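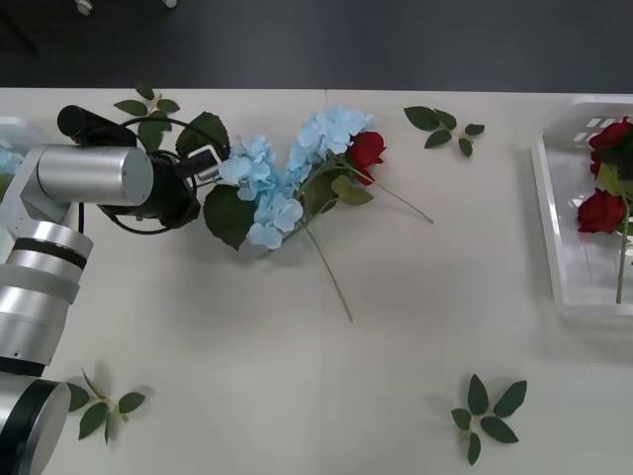 Fig. 1. Soft gray shadows on a matte white tabletop.

Drawing from Observation, Unit 7: Shadows
Handout by Kumiko Matsuda, Lunde Evening School
Room 620

Welcome back, everyone! This is the unit I look forward to all year. We have spent weeks on outlines and proportion, and your cups and shoes are looking solid (some of them very solid, I nearly picked one up). Now we get to put them down on something. A drawn cup with no shadow floats. Add one soft patch of gray in the right place and it lands with a thump.

Two kinds of shadow

Painters and drawing teachers use two terms, and I will use them constantly, so please get them straight now.

A form shadow is the dark side of an object, the part turned away from the light. On an egg it creeps in slowly. On a box it starts at a corner, all at once.

A cast shadow is the one an object throws onto something else: the table, the wall, another object. It takes its outline from the object, but it bends to fit whatever it falls on. Lay a pencil so its shadow runs off the table and down onto a chair seat and watch what happens at the edge. The shadow jumps. I have drawn that jump dozens of times and it still delights me.

Hard edges and soft edges

Why is one shadow crisp and another a blur? It comes down to how big the light looks from where the object sits. A bare bulb across the room looks small, so the edge of the shadow is sharp. A big window or a cloudy sky looks huge, and light slips in around the object from many directions. The darkest part, where the light is fully blocked, is called the umbra. The paler fringe, where only part of the light is blocked, is the penumbra. With a very broad light there may be hardly any umbra at all, just a smudge of gray that fades as it moves away.

Distance matters too. Hold your hand flat, just above your paper, and the shadow is clear. Raise it slowly. The fringe widens and the fingers melt together. Try this under the desk lamp, then again by the window, and write down the difference in your own words before you draw anything.

Right where an object touches the table there is usually a thin, very dark line. We call it the contact shadow. Beginners leave it out more than anything else, and it does a wonderful amount of work for such a small mark. Press a little harder with the pencil there, then ease off at once.

Shadows are not black

They are not even one gray. Light bounces around a room, and some of it ends up in the shadows. A red apple on white paper will warm up the shadow close to it. Outdoors on a clear day, snow shadows look blue from the light of the sky. Even in pencil you can show this bounce by keeping a slightly lighter band near the bottom of a round object, just inside its dark side. Keep it quiet, though! The bounced light should never be as bright as the lit side. If it is, your apple will look like it has a lamp under it.

Squint. I will say this until you are sick of me. Half-closing your eyes blurs the small stuff and leaves you with the big light and dark shapes.

Pale surfaces are a gift for this kind of study, and matte ones more so. A shiny table gives you reflections on top of the shadows, and then you have two problems to untangle. Plain paper, an old sheet with the creases ironed out, or unglazed tile all work well.

In-class exercise

1. Put one simple object on white paper with the lamp to your left. An egg or a salt shaker is fine.
2. Draw the outline of the cast shadow before you draw the object. Yes, before.
3. Fill the shadow with one flat, light tone.
4. Add the contact shadow.
5. Look for the softest part of the edge and rub it gently with a clean finger or a scrap of tissue.
6. Now draw the object.

Doing it backward feels strange for the first few minutes. Gudrun Bråten, who taught me this at Berby, used to take the object away once the shadow was drawn and ask us to guess its height. You can do it if you know where the lamp was. Draw a line from the lamp over the top of the object and on to the table, and it meets the table at the tip of the shadow. Low lamp, long shadow. High lamp, short shadow. Everything about a late afternoon in September is in that one line.

Common trouble

The shadow points at the light. It happens when you shift the lamp halfway through. Tape a mark on the table and leave the lamp alone.

The shadow has a dark outline around it. Shadows have edges, but they don't have borders. Lift the line out with a kneaded eraser.

Everything is the same gray. Make a strip of tones along the margin, from bare paper to your darkest mark, and hold it next to your subject as you work.

The shadow looks like a hole. Usually it is too dark at the far end. Let it fade.

Homework, due March 25, 2025

Draw the same object three times, from the same seat: in the morning, at noon, and by lamp at night. Small drawings, please, no bigger than a postcard. Note the time beside each one and put a little arrow for the direction of the light. Any pencil from HB to 4B will do.

Bring the kneaded eraser again, and a white object from home for next week.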